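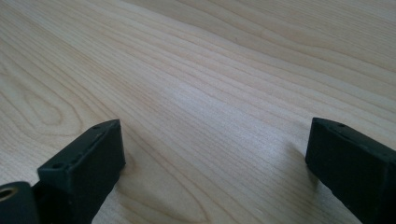
Light Wood Surfaces in Shared Study Rooms
Project report, group 4
Nermina Vukadinović, Phong Vi, Liên Thái

1. Why we chose this topic

Our group studies interior materials, and we wanted to understand why students prefer some tables to others. In the study house in Ketville there are two reading rooms. One has dark painted tables and the other has tables of pale wood. The pale room is usually full first, even when the light in both rooms is the same.

2. What we did

In March we asked 30 students to sit at both kinds of table and to write down their impression in their own words. We did not give them a list of words, because our teacher, Rafferty Marchetti, advised that a list would push the answers in one direction. After this we studied the grain of the pale wood and made pencil drawings of it.

3. What we saw in the grain

Most of the lines are fine and lie close together, and they run almost parallel. Between them there are darker bands which are a little wavy. In some places the lines bend and return, and they make long ovals, one inside the other. Carpenters call this a cathedral figure. It appears when a board is cut flat through the growth rings. The color is creamy beige with weak pink and tan streaks — it was difficult to mix this pink for the drawings, and Phong painted the sample strip again two times.

The finish is smooth and has a soft shine. Where light falls on it, the surface becomes paler and the grain is harder to see. For reading this can be a small problem near a window.

4. What the students wrote

The words "calm" and "clean" came often. Several students wrote that they like to follow the lines with their eyes when they are tired. Two students preferred the dark tables, as they find white paper easier to see there.

5. Limits of the work

We could not find out the species with certainty. Maple and birch are both possible by appearance, and the house has no purchase papers for the tables. We also asked only students who already use the building. A next group could repeat the questions in another building and include a matte finish.

We thank Ánh Lục for correcting our drawings.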